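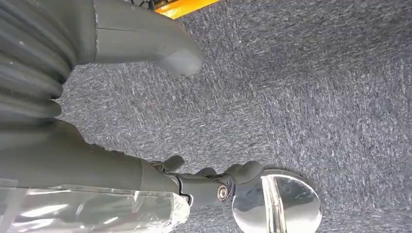
Care of Carpet Tiles in Shared Rooms

Carpet tiles should be vacuumed twice a week in rooms with regular foot traffic. Work slowly and make two passes, the second at a right angle to the first. Where tiles are laid with the pattern turned from one to the next, the direction of the pile changes as well, and a single pass leaves grit behind.

Spills must be blotted with a plain white cloth. Do not rub. For coffee or tea, mix 200 ml of cool water with a few drops of clear dish soap, dab from the outer edge inward, then blot with clean water. Keep liquid away from the seams - moisture that enters there may loosen the adhesive.

A stained tile that does not respond to cleaning may be lifted and exchanged with one from beneath a cabinet. Check the arrow on the back before pressing it into place.

Flecked gray tiles hide dust well and should be cleaned by schedule, whatever their appearance. Requests for spare tiles are to be sent to Ifigeneia Michailidis.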